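Step 4: Set up the pick-and-drop test

By now your arm should be homed and the gripper calibrated (if it isn't, go back to step 3, I'll wait!). I do all my Brultuvar testing on the countertop with a big plastic tub and a handful of cheap flashlights – they're light and they survive being dropped.

1. Put the tub where the arm can reach its far corners without stretching all the way out.
2. Lay the flashlights on the counter beside it, with a bit of space between them if you can.
3. Run the cable off to the side and leave it some slack.
4. Set speed to 22 and grip force to 100, then jog the gripper down over the tub.
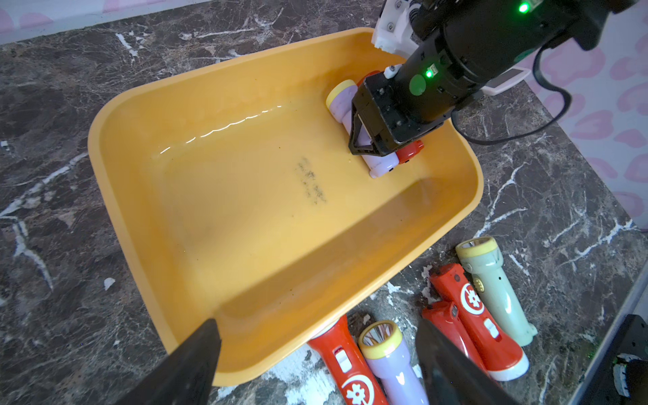

Gripper holding the lavender flashlight near the inner corner of the tub.

5. Save that pose as DROP. Mine came out at 556 on the base axis, but yours will depend on where you clamped the stand.
6. Open the fingers and back straight up before you turn the base.

Note: a shiny tub throws bright reflections, and my wrist camera hates them. Asif Butt turns his exposure down by hand and swears by it.

Caution: keep your fingers out of the tub while the motors are on. If the arm stalls against the wall, hit stop first – don't try to pull it free.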